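Jeans: Leave Them Alone

My mother washed jeans every time they came off a body, and we went through a lot of jeans. I now own two pairs and wash them when they lose an argument with a plate of spaghetti.

Turn them inside out first. Zip the zipper, or it will chew on everything else in the drum. Cold water, short cycle, half the detergent the bottle asks for, as the bottle is in the business of selling detergent.

Skip the dryer. Hang them by the waistband over a bathtub you don't need until tomorrow. If the knees have bagged, a damp cloth and a hot iron will pull them in for a day or so.

Grease: dish soap, worked in with a thumb, seven minutes, rinse. Grass: white vinegar. Ink: patch pockets.

Bleach only if you mean it. Pale spots don't go back to blue, and fabric markers never match.

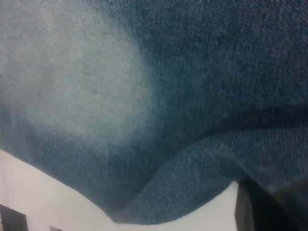
Raghda Nseir writes that vinegar did nothing for her grass stains and that she had better luck with rubbing alcohol, dabbed on before the wash. She also wants it known that she has dried her jeans on high since February and they still fit.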